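Packing and Gift Wrap > Bags and Trays > Closed tickets

Ticket: Tray will not go into the small paper bag
Opened by: Līga Dambrauskienė
Handled by: Raimonds Lūse
Status: Closed in March

Reported problem

We sell the Calia serving tray as a gift set and send it out in a paper bag with string handles. Since we changed bag supplier from Prarwood to Lonov, the tray catches on the way in. Two bags split down the side fold last week and one handle pulled out. Packers are also complaining that the bag falls over when they let go of it. We have 1,000 of the new bags, so I would like to use them if there is any way to.

First reply, Raimonds

Please tell me which way the tray goes in, and whether the bag is opened fully at the bottom before packing. The bags come flat and the base does not always fold out when you shake them.

Reply, Līga, 9:18

Long side first, flat against the front panel. I can't say that everyone opens the base. Some do.

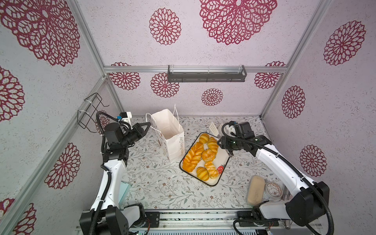 "Happy Every Day" bag and the black-rimmed tray.

Checked on our side

I took a Calia tray and a pack of the Lonov bags and tried the following.

1. Base pushed out by hand, tray in long side first. Catches at the rounded corners, same as reported.
2. Base pushed out, tray in short side first. Goes in, but one end stands above the top of the bag and the handles do not meet.
3. Base pushed out, tray in short side first and leaned from corner to corner. Goes in without force. The end still shows, though less of it, and the handles meet.
4. Same as 3 with the base left folded. Bag tips over every time.

I packed 6 sets using method 3 and carried them up and down the stairs. No splits and no loose handles. The tissue has to go in first – if it is wrapped around the tray it bunches up at the rim and you are back to the same trouble.

Reply, Līga

Tried it on the afternoon orders. Works for the single tray. It does not work for the tray with the Mets napkins, the bag bulges and the side fold starts to go.

Resolution

Single tray: use the Lonov bag, method 3, base opened by hand. Tray with napkins: keep to the old Prarwood bag until the stock runs out, then order the next size up. Packing sheet updated, old sheet taken down from the wall. Līga to reopen if any more handles come out.

Contact the packing desk | © Calia Home Supplies | Back to top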